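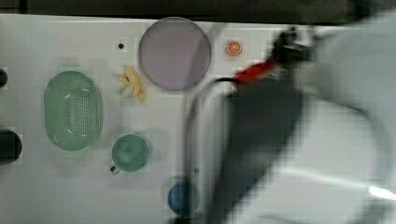 The tabletop from overhead, with the arm in motion on the right. Colander, plate, mug and toy-sized food on the left.

Tirno: frequently asked questions

Last updated Sun 23 February

I get a lot of the same emails, so I've put the answers in one place. If yours isn't covered, write to me anyway - I'm slow but I do reply.

What is Tirno?
Tirno is a way of picking which training demonstrations a robot arm should learn from. You record a pile of them, a scoring model looks at every one, and it throws out the ones that would teach the arm bad habits. What's left goes into ordinary imitation learning. I didn't touch the policy network at all, and I get asked about that so often that it has its own question further down.

How much data did you use?
We recorded 300 demonstrations on the kitchen table setup. Tirno kept 147 of them. The policy trained on those 147 did better on our tidy-up tasks than the one trained on the full 300, and that's the main result of the paper. I didn't believe it the first time either, so I retrained both from scratch with new seeds and got the same ordering.

So less data is better?
No! Please don't quote me on that. If you throw out demonstrations at random until you have 147 left, you get a worse policy than with all 300. We ran that comparison and it's in the appendix. The gain comes from which ones you drop.

What does the scorer look for?
Mostly hesitation and backtracking. When a person is steering the arm and changes their mind halfway to the plate, the policy learns to dither over the plate too. The scorer compares each stretch of motion with other stretches that started from a similar place and ended in a similar place, and if one wanders a lot more than its neighbors it gets a low score. A few low stretches are fine. A demonstration full of them goes.

Why kitchen things?
They're cheap, they come in awkward shapes, and everybody has an opinion on where a mug ought to go, which makes the instructions easy to write. The colander was the hardest object we had (a rim you can grab from lots of directions means people grab it from lots of directions, and the policy averages them into a grasp that doesn't work). The orange slice is small enough that being off by a little means missing it completely.

Your overhead video is blurry. Doesn't that hurt?
A bit. When the arm moves fast it smears across a good part of the view and you can see the table through it. We tried dropping the fast frames and things got worse, I think because the policy then never saw what the middle of a reach looks like. So they stayed in. The video is compressed too, and I wouldn't do that again, but by the time I noticed we had most of the data and I wasn't going to start over.

Did you change the policy network?
Nope. Same network, same settings, same number of training steps for every run. I wanted the data to be the only thing that moved.

Who are "we"?
Me and Svatopluk Michalík, mostly. He wrote the scorer and I did the recording and the training runs, and we argued about the plots together. The work started in October at Starthorpe, where we share a lab with people who do much more sensible things with conveyor belts.

What's the Stindness baseline people mention?
Stindness is our older filter, which only looked at how long a demonstration took. Short good, long bad. It's crude, but it's a decent thing to compare against and it takes no training. Tirno beats it on the colander and the mug. On the banana they're tied as far as I can tell, and I wouldn't read anything into the small difference in the table.

How long does scoring take?
For our set it ran in 2 hours on one ordinary desktop card. Training the policy takes far longer, so I've never bothered to speed it up.

How many test runs did you do?
225 for each policy, with the objects shuffled between runs. If the arm pushed something off the table I counted that as a failure, even when the target object ended up in the right spot. Some groups don't, so be careful when you put our numbers next to theirs.

Will it work on my robot?
I don't know! We've only tried one arm and one table. The scorer needs joint positions and gripper state with timestamps, so if you log those you can at least run it. Someone wrote to me about using it with two arms at once, and my guess is that the neighbor comparison would need rethinking for that.

Can I have the code?
Yes, the scorer and the training scripts are on the download page. The demonstrations are there too, including the ones Tirno rejected. Watch a few of those if you have time, some of the worst are mine.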